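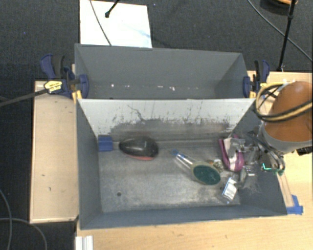 Grey bin, two compartments, rear one empty.

July 27, 2023

Second reading of the Skedalora draft today. It's the paper on opening prayers at municipal council meetings, and I'm still not satisfied with section 3. The author treats state neutrality as a single duty. I count two in the text: a duty not to favour one confession over another, and a duty not to favour belief over unbelief. A rotating roster of clergy can meet the first and fail the second. The draft moves between them without notice, mostly in the footnotes.

Reread the Sipos bylaw alongside it. Clause 5 permits "a moment of reflection" before the call to order and leaves the wording to the chair. The minutes from the first half of the year record the item but never the content, so they are useless as evidence of practice. Asked the clerk's office for audio. No reply yet.

The Gustora submission is better organised. It argues that an invocation held before quorum is declared is not a proceeding of council at all. Procedurally tidy, but it depends on attendance being voluntary, and the agenda lists the invocation as an item of business. Marked that in the margin.

Ornix want comments on tax exemption for places of worship by the end of July. Have not started. The definition of "principal use" needs checking against the old schedule first.

Cut 3 paragraphs from my own chapter after supper. The comparison with school boards goes back in if the word limit allows.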